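Re: [home-tidying] Where do the in-between things live?
List digest, message 4 of 6
Reply to: the list

Hello all,

Thank you for the kind replies last time, and apologies to whoever asked me about the moth sachets in spring and is still waiting. I have not forgotten, I just put the note somewhere sensible.

I wanted to answer the question below properly, as it is one I have been chewing over for years in my own house and lately in other people's.

> We are slowly making one big ground floor room fit to live and
> work in. The large things have all found a spot. What defeats me
> is the rest: the throw that is in use every evening, the little
> boxes that come with things in them and then stay, the fake
> flowers my sister gave us, the extension lead. If I put them in a
> cupboard we get them all out again by teatime. If I leave them
> out they creep on to the chairs, and then there is nowhere to
> sit. I have a hard shiny floor, so everything on it shows.
> Does anybody have a system? I have bought storage boxes from
> Pusora twice now and they are mostly full of other boxes.

Oh, I do feel for you, and I laughed at the boxes full of boxes, having a Pusora tower of my own on the landing! I am not sure I have a system, but I do have some habits, and I will set them out as best I can.

I start with the floor. Everyone tells you to start with a drawer, and a drawer is very satisfying, but you can close a drawer and you can't close a floor. On pale tile especially, a single crumpled cloth makes the whole room look as if the day has got away from you. So I sit down on the floor with whatever is there, the cushion and the blanket and the little carton, and I pick up one thing at a time and decide about it before I touch the next. 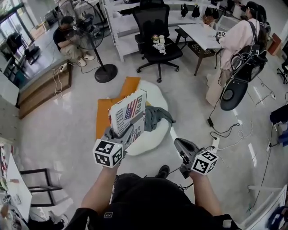

Kultow, January

The box first, then. Small cardboard boxes are the easiest to settle and the ones we dither over most. I ask whether it is doing the job of a box. If there is something in it that needs keeping together, it goes on a shelf with the printed side facing out, so I can find it again. If it is empty it gets flattened there and then, however pretty the printing. I used to save the nice ones for posting presents in, and I can tell you that I have posted very few presents.

Next the soft things. A round plush cushion is a floor thing and may stay on the floor, and I wouldn't fight it. Blankets are another matter. I fold mine and tuck it partly under the cushion, where it stays folded and is still in reach when the evening turns chilly. My mother would have had it in the airing cupboard, and it would have come out again every night, as you say. The loose cloth is the one to watch. A cloth that has no job drapes itself over whatever is nearest, so either fold it in with the blanket or put it in the wash, and if you can't remember what it was for, the wash.

Then leads. I like a power strip up off the floor if there is a low platform or a bench to take it, as then you can sweep. What I would add is something to gather up the cables where they hang down the front. I use a strip of old tape measure, but Hassanpour the ironmonger's do a packet of cloth ties for 199 and they have lasted me very well. A standing fan can keep its place all year if you have nowhere to store it. I have given up carrying mine up to the loft. Just dust the cage now and again, and leave enough room to sit down behind it without knocking your knees.

Now, chairs, where I am as guilty as anybody. An empty seat at a handy height is the most tempting shelf in the house. I put something down on it "for a minute" and the next person, seeing it is that sort of chair, puts something beside it.
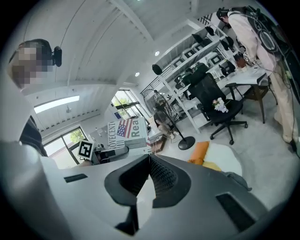 Flowers are the worst for this, I find, and artificial ones worse than real, because real ones have to go in water and so you are made to decide. A bunch of white and pink ones can lie on an office chair for weeks and look perfectly happy. Give them a jug, any jug, and stand it on the table before you do anything else, and you will get your chair back. If you have a wooden chair with a woven seat as well, please be kind to it. Mine sagged under a pile of magazines and never quite recovered.

As for shelves, tall white metal ones are a great help if you can bear to be a little dull about them. Keep like with like, in rows, and leave a gap at the end for the long awkward thing that fits nowhere. Ours came from Jekik and measures 191 to the top, so I need the step for the highest tier, and that is where I put whatever we hardly use. The small things from the table go lower down, at the height of your hand.

I do the whole round just before supper. It takes me as long as the potatoes do. Some evenings I skip it, and the room is no worse than it was the day before, so please don't feel you have to be strict.

Do write and tell us how you get on, and what you did about the flowers. And if anyone on the list can use a stack of clean storage boxes with lids, I would be glad to see them go. You would have to collect.

Warmest wishes to everybody,
the one with the landing

--
To leave this list, send a blank message with "leave" as the subject.
Older messages are kept in the archive by month.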